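Cutting Potatoes for Chunks and Sticks: Board, Knife, Storage

Scope
These notes cover raw potatoes of the firm, yellow-fleshed kind, cut on a rectangular wooden board. Waxy potatoes hold an edge after cutting. Floury ones tend to split ahead of the blade and are better cut large.

Board
Use a board with enough weight that it stays put under moderate pressure. On a smooth tabletop, place a damp dishcloth, wrung out and folded once, under the full area of the board. A cloth under half the board makes it rock. Check by pressing each corner in turn.

If no cloth is used, the board has to be held. Hold it at the corners on the side away from the blade, fingers curled, and keep both hands there until the blade has stopped moving. Pieces are cleared between cuts only. 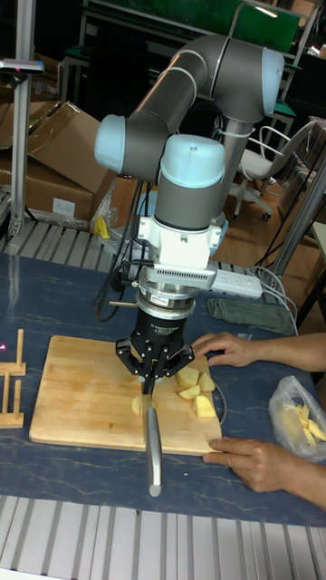

Knife
A wide blade is preferred. Potato starch makes thin slices cling to the steel, and a wide blade gives the slice room to ride up without folding over the spine. Blade condition matters more than blade pattern. A dull edge crushes the outer cells and the cut face turns sticky.

For routine upkeep a 2000 grit stone is sufficient. Six to eight light strokes per side, at a constant angle, then rinse and dry. I use the Nurov stone, which needs a short soak first. The Trillik pull-through sharpener is faster but leaves a coarser edge that drags in raw potato.

Cutting sequence
1. Scrub the potatoes. Peel if the recipe calls for it; thin peel is acceptable for roasting.
2. Cut one slice lengthwise from the side to make a flat face.
3. Turn the potato onto the flat face. It should not roll.
4. Cut slabs to the thickness required. Press straight down through the potato until the edge meets wood along its length.
5. For sticks, stack two slabs and repeat the cut at the same spacing. For chunks, turn the sticks and cut across.
6. Move finished pieces to one half of the board and keep the other half for cutting.

Irregular chunks are adequate for soup or mash. For roasting, sort out the smallest pieces and add them to the pan later. A batch of 300 grams fits most medium boards without crowding.

Holding cut pieces
Sticks can go into a clear plastic bag for short storage in the refrigerator. Dry them first if they are to be fried the same day. Chunks for boiling keep better in a bowl of cold water, fully covered. Change the water if it turns cloudy.
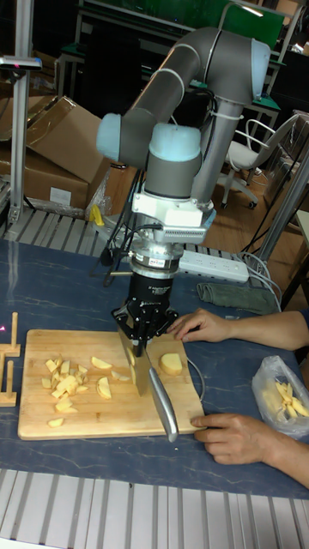
Domenica Sutter writes that she skips the flat face on potatoes shorter than her thumb and halves them instead, cut side down, with no trouble from rolling. She also found that the water bowl made her chunks too wet for the oven, even after 28 minutes in a colander, and now spreads them on a towel and pats the tops.

Both points are sound. Halving produces the flat face in one cut. For the oven, the towel is the better method.

Cleaning
Rinse the board with cold water first. Hot water sets the starch into a film. Wash both faces, wipe, and stand the board on its long edge with air on both sides. Wipe the knife from the spine toward the edge and dry it before it goes back in the rack.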